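Square, Mostly: An Afternoon Talking Frames with Helju Hunt

If you have ever tried to build a stand for something heavy out of wood, you know how I ended up calling Helju Hunt. My aquarium stand had a wobble. A friend told me to forget lumber and talk to the woman at Garnent who puts together frames out of slotted aluminum all day long, and I figured there was a column in it either way.

Helju talks fast and laughs a lot, and she had a bolt in her hand the whole time I was there (I don't think she knew it). I asked her the dumb question first. Why aluminum bar with grooves in it?

"Because I change my mind!" she said. "With wood you drill a hole and you're married to it. With this, you loosen two bolts and slide the thing over."

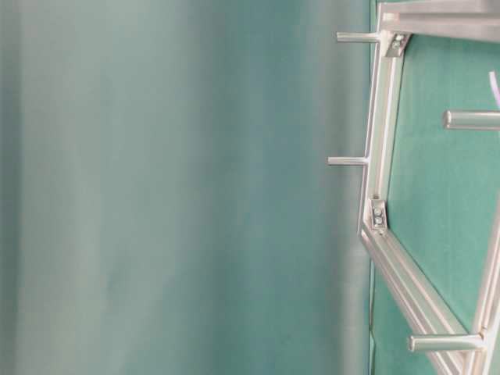 Words by Liis Sproģis
8 Jan 2020

She started out in a bike shop, moved on to window frames, and came to Garnent in September to help Edgars Vasiliauskas with what she calls the odd jobs. Shelving, mostly. Machine guards, camera stands, a cart for a bakery in Sernby that had to fit through a door nobody had measured. "Edgars draws it, I build it, then I tell him what's wrong with the drawing," she said. He was sitting close enough to hear that and he let it go.

I wanted to know what beginners mess up. She didn't even have to think.

"They tighten everything. They put the first corner on and they crank it down like it's a wheel on a truck, and then the last bar won't meet. You go finger tight all the way around. Then you check it. Then you go around again with the key." She does her checking corner to corner with a tape measure, one diagonal and then the other, and if the two numbers don't match she leans on the long one until they do. No fancy tool. I'd been picturing lasers.

And the brackets? I had been shopping for the biggest ones I could find. She made a face.

"A small corner bracket is fine for most of what people build at home. What matters is that the bar ends are cut straight. If your cut is off, a big bracket just holds it crooked for you." She orders her bars cut to length from Sulard, and the last order came to 981 dollars, which she says was mostly long pieces and shipping. I said that sounded like a lot. "It comes apart again," she said. "Ask me what I've thrown away this year."
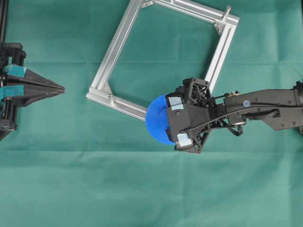
She likes a cloth under her work, too, and she got pretty serious about that. Bare metal on a bare bench scratches, bolts roll off and vanish, and a plain color makes it so much easier to find the little stuff. At home she uses an old bedsheet - dark, no pattern - and shakes it out over a box when she's done. I have since stolen this idea and found three screws I'd given up on.

We got onto shapes, and I asked if she ever builds anything that isn't a rectangle. She does, and she loves it, and Edgars doesn't. Slanted pieces mean odd angles, and odd angles mean you can't trust your eye. "You stand it up and it looks like it's falling over. Then you measure and it's right where it should be. Or it's falling over!" Her advice is to build the square part first and hang the weird part off it.

Before I left I showed her my sketch for the aquarium stand, 36 inches wide, to carry 400 pounds with water. She turned it around twice, crossed out one leg, drew it back in further over, and added a bar across the back. Then she wrote her phone number on it in case I got stuck.
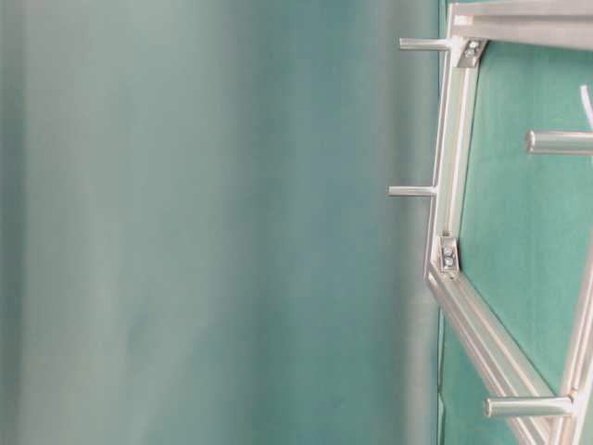
Helju's short list for a first frame

Buy one spare bar. You will want it.

Get your bolts and nuts from the same place as the bar so the sizes match.

Lay all the pieces out flat before you join anything.

Finger tight first, measure both diagonals, then tighten.

Check the bolts again after a week with weight on it.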